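打印本页 | 用电子邮件发送给朋友

灰林鸮的秋天

2025年10月17日　文/科比·范罗伊（Kobe Van Rooij）

每年到了这个时节，天黑得一天比一天早，我就会把厨房的窗户留一道缝。妻子嫌冷，说暖气都跑出去了，我说再等一会儿，就一会儿。等的是什么，她当然知道。晚饭的碗还没有洗完，河对岸那片老橡树里就传来了第一声：先是一声长的，停一停，停得你以为它不打算往下叫了，然后才是那一串颤巍巍的尾音，像有人在空瓶子口上轻轻吹气。那是一只雄灰林鸮，住在那里好些年了，至于是不是一直是同一只，我说不准，但我愿意当它是。

灰林鸮（学名 Strix aluco）是欧洲分布很广的一种中型猫头鹰，往东一直到亚洲的一些地方也有它的近亲。它个头和一只鸽子差不多长，可是身子圆，头又大，蓬起羽毛来的时候看着要魁梧得多，真正捧在手里却轻得让人吃惊。羽色有偏灰的，有偏棕红的，两种颜色的鸟可以配成一对，同一窝的小鸟也可以各像各的。它没有耳羽簇，就是我们小时候画猫头鹰总要添上去的那两只“耳朵”，整张脸是圆圆的一个盘，中间一双近乎全黑的眼睛。别的猫头鹰瞪着黄眼睛或橙眼睛，看上去总有点凶，灰林鸮却显得温厚，像个刚睡醒的老邻居。当然，这是人的看法，田鼠大概另有意见。

我第一次认真听它叫，是1989年，在库勒姆顿（Kullemton）。那时我还年轻，在村子边上租了一间屋子，屋后是一片没怎么打理的混交林，山毛榉、橡树、几棵歪脖子的老柳，树洞很多。房东姓博斯曼（Bosman），是个话不多的人，只有说起鸟来才肯坐下。头一天晚上我被吵醒，第二天跟他抱怨，他听完笑了笑，说你听见的是两只，一问一答，你以为是一只罢了。

这句话我记到今天。许多语言里猫头鹰的叫声都写成“嘟喂——呜”之类的样子，好像是一口气叫出来的，其实常常是两只鸟凑成的：尖利的那声“叩喂”多半是雌鸟，悠长发颤的“呼——”多半是雄鸟。也不能说得太死，雌鸟有时也会“呼”，声音沙一些，调子也不那么稳；雄鸟偶尔也来一声“叩喂”。听得多了，慢慢能分辨出来，听得再多一些，又会发现自己常常分错。博斯曼先生说，这才算入了门。

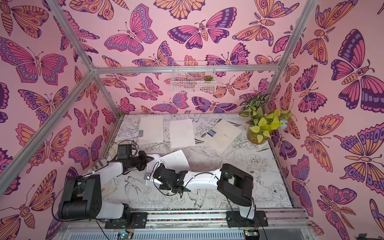
为什么偏偏是秋天叫得最热闹呢？春天别的鸟唱得正欢的时候，灰林鸮反而比较安静，忙着孵蛋和喂孩子。夏末雏鸟长大了，父母不再喂它们，甚至要把它们往外撵。年轻的鸟得在入冬之前找到一块自己的地盘，老鸟呢，也得趁这时候把自家的边界重新讲清楚。于是从十月到十一月，一片林子里你叫我也叫，隔着河，隔着牧场，隔着教堂的院子，把一张看不见的地图在夜里画了又画。没有找到地方的年轻鸟日子很难过，许多熬不过头一个冬天。我每次听到某个陌生的、有点拿不准调子的声音，心里总要替它捏一把汗。

灰林鸮恋家，恋得厉害。成年以后，一对夫妻往往终年守着同一块领地，哪怕冬天再冷也不肯走。守在一处自有守在一处的好处：哪根横枝底下有鼠道，哪棵树的背风面最干燥，下雨天蚯蚓从哪块草地里钻出来，它都一清二楚。对，它也吃蚯蚓。头一回见到一只灰林鸮站在湿漉漉的草地上，歪着脑袋一步一步走，我还以为它受了伤，后来才明白人家是在吃晚饭。除此之外，田鼠、林姬鼠、鼩鼱、蛙、甲虫，还有睡着了的小鸟，它都吃，碰上什么是什么。在城里的公园，它的食谱里鸟的份额会多一些，住在哪里就吃哪里的，跟我们差不多。

它捕猎的办法主要是等。挑一根不高的树枝，蹲着，听着，有时候半个晚上也不挪几回窝。那张圆脸盘像个浅碟子，把细小的声音拢到两边的耳孔里，草叶底下的一点窸窣，它听得见。翅膀前缘的羽毛有一排细细的梳齿，羽面又像天鹅绒一样软，飞起来几乎没有声音。有一年冬天，我在小路上走，忽然觉得头顶有一阵风，抬头时它已经落到前面的篱笆桩上了，回过头来看了看我，又把头转了回去。我站在那里好半天没敢动，手套掉了也没有捡。

它最发愁的事是下雨。湿了的羽毛又重又响，雨打在叶子上的声音又盖住了猎物的动静，连着几夜的大雨，对它来说就是连着几夜吃不饱。所以雨停之后的头一个晴夜，常常是听猫头鹰的好时候，大家都饿了，也都有话要说。要是再赶上没有风，那就更好，一公里外的叫声也能顺着河面飘过来。

说到住处，灰林鸮喜欢天然的树洞，尤其是老树断了大枝以后慢慢朽出来的那种。它自己不会凿洞，也不怎么铺窝，蛋就下在洞底的木屑和旧食丸上。没有合适的树洞，它也肯用喜鹊的旧巢、废弃的阁楼、谷仓的角落，实在没有办法了，连树根底下都能将就。蛋白白的，圆圆的，一窝多半不过几枚，雌鸟从第一枚就开始孵，所以雏鸟大小不齐，老大已经会瞪眼睛了，老幺还是一团灰绒。

去年我们在蒂姆尼斯（Timness）的果园边上挂了7只巢箱。箱子是在棚子里一块板一块板钉出来的，洞口开得大，箱身做得深，斜着绑在树干上，样子有点像一截断枝。我原先以为挂得越高越好，博斯曼先生的女儿来看了一眼，说不用那么高，飞进飞出的路线要顺畅，前头别有细枝子挡着。她说得对。今年春天有一只箱子里住进了一对，另外有一只被松鼠占了，还有一只成了野蜂的家，那一只我们就不去碰它了。剩下的空着。空着也不要紧，灰林鸮挑房子挑得仔细，有时候要看上两三年才肯搬。

如果您也打算挂巢箱，我想啰唆几句。最好在秋天挂，十月底、十一月都不晚，正是它们四处打量的时候。箱底钻几个小孔，铺一层干木屑，不要用锯末，锯末吸了潮会结成饼。繁殖季节千万别爬上去看，灰林鸮平日里温和，护起雏来可是一点不讲情面，它从背后来，又没有声音，爪子直冲着脸。有一位很有名望的鸟类摄影前辈就因此失去过一只眼睛，这件事在养鸟看鸟的人中间传了几代，听着像吓唬人，却是真的。

还有一件事，每年春末我都要跟邻居们说一遍，说得他们大概已经烦了。雏鸟在会飞之前就会离开树洞，在树枝间爬来爬去，我们管这个阶段叫“攀枝期”。它们毛茸茸的，笨手笨脚，时常掉到地上，一脸委屈地坐在草丛里。好心的人看见了，以为是被遗弃的孤儿，抱回家拿牛奶喂，牛奶它哪里消化得了呢。其实父母就在附近，白天不露面罢了。小家伙自己有办法，用嘴和爪子勾着树皮，扑腾着翅膀，一点一点又爬回树上去。要是旁边有猫有狗，或者它坐在了马路当中，把它挪到最近的一根矮枝上就够了，挪完赶快走开。只有明显受了伤的，才需要送到野生动物救护站去。

食丸也值得一说，尤其是家里有孩子的。猫头鹰把猎物囫囵吞下去，骨头和毛消化不了，过些时候就团成灰色的一粒吐出来。灰林鸮的食丸不像仓鸮的那样乌黑发亮，颜色浅，形状也不大规整，常落在它白天歇息的那棵树底下，常春藤缠得密的老树最容易找到。拿回来晾干，泡在温水里，用镊子慢慢拨开，里面有小小的下颌骨、肩胛骨，有时还有甲虫的鞘翅，亮晶晶的。我的外孙女6岁那年，在厨房桌上拨了一整个下午，拼出大半只田鼠来，粘在黑卡纸上，到现在还贴在冰箱门上。记得洗手。

想去听的朋友，用不着什么装备。普鲁韦奥（Pruveo）出过一款小手电，带红光，我口袋里常放着一只，不过多数时候用不上，让眼睛慢慢习惯黑暗就好。日落后半个钟头出门，找一处挨着老树的地方站住，衣服别穿那种一动就沙沙响的。站上10分钟，先听见的是自己的呼吸，然后是远处的公路，再然后这些都退下去了，林子里的声音才一层一层浮上来。有人喜欢拢着手学它叫，把它引过来。学得像的话，它真会来，气冲冲地来，以为有外人闯进了家里。偶尔一次也许无妨，可我劝大家少做，拿手机放录音更是不必。秋夜里它有许多正经的争执要处理，犯不着再跟我们吵一架。

灰林鸮在许多地方还算常见，可常见的东西最容易被忽略。老树被当作危险树木砍掉，谷仓翻修得严严实实，路越修越宽，夜里被车灯晃住的鸟一年比一年多，撒出去的鼠药也会顺着田鼠进到它的肚子里。有些地区的数目在缓缓往下走，幅度不大，没有哪一年特别触目惊心。果园边那棵空了心的老梨树，邻居原本打算今年冬天放倒，我去跟他喝了两回咖啡，他答应先锯掉伸到路上的那一枝，树干留着。

昨晚河对岸的那只又叫了，比前天早一些。我数着碗，一只一只擦干，听到第三遍的时候，果园那边有了回声，短短的一声“叩喂”，有点哑。妻子放下抹布，走过来，把窗户又推开了一点。

联系编辑部 | 版权所有，未经许可请勿转载 | 返回顶部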